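Print this page | E-mail this page

Reading time: 3 minutes

Handout 5: From Fisheye Video to Gripper Commands
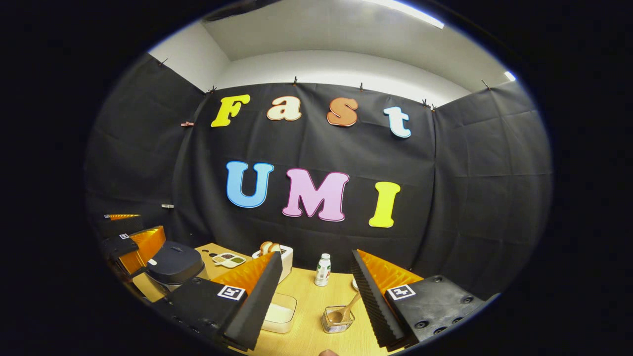 Before you start

Hello again, everybody, and welcome to the part of the course where the software finally gets to touch something! This handout goes with the Virk lab sessions and takes you through the three stages of our pipeline: tracking, finger width, and the policy itself. Please read it once all the way through before you open a terminal. I know that's a lot to ask in August, but it does save time in the lab.

You'll need the Miltitz toolkit on your machine and the breakfast table set, which holds 578 recorded episodes. Last year's set was smaller, so if your loader stops at 431 you are still pointing at the old folder (this happens to me too, every single time).

1. Where is the hand?

Everything downstream depends on knowing the pose of the gripper in every video frame. We get it from visual tracking, and the lens is so wide that a lot of the room stays in view even when the tool is close to the table. That's wonderful for tracking, but straight lines toward the rim come out strongly curved, and the usual pinhole model will not do. Use the fisheye model in Miltitz and load the calibration file before you do anything else.

Think about where the tracker will find its features. A plain black cloth gives it very little, while creases, clips and big bright letters give it plenty of corners to hold on to. Things standing on the table, a toaster or a bottle, say, help as well until you pick them up, and then they become a problem. Mask anything that moves with the hand, and mask the fingers themselves.

2. How wide is the grip?

Each finger carries a square marker. Detect both, take the distance between their centers after undistortion, and map it to an opening in millimeters with the table from Handout 4. A marker will drop out now and then. For short gaps, interpolate; for long ones, throw the stretch away and don't feel bad about it. After this cleaning step I was left with 462 episodes, and your number may differ a little depending on your gap limit.

Watch out for frames where a second gripper shows at the side. It has a marker too, and a careless detector will happily pair it with the wrong finger. Filter by marker ID first and by position second.

3. What should it do next?

The Wernel trainer takes a short history of images plus the relative poses and predicts a chunk of future actions. We use relative poses so that nothing depends on where the table happened to be that day. Match the camera delay to the arm delay in the Imura controller config before you run anything, or the motion will be jerky and you'll blame the network for it (I did, for most of a week).

To hand in

One plot of finger width over a whole episode, one trajectory plot, and a paragraph on the worst tracking failure you found. Be generous with that paragraph, I do enjoy reading them.

Contact the course office | Copyright 2019 | Back to top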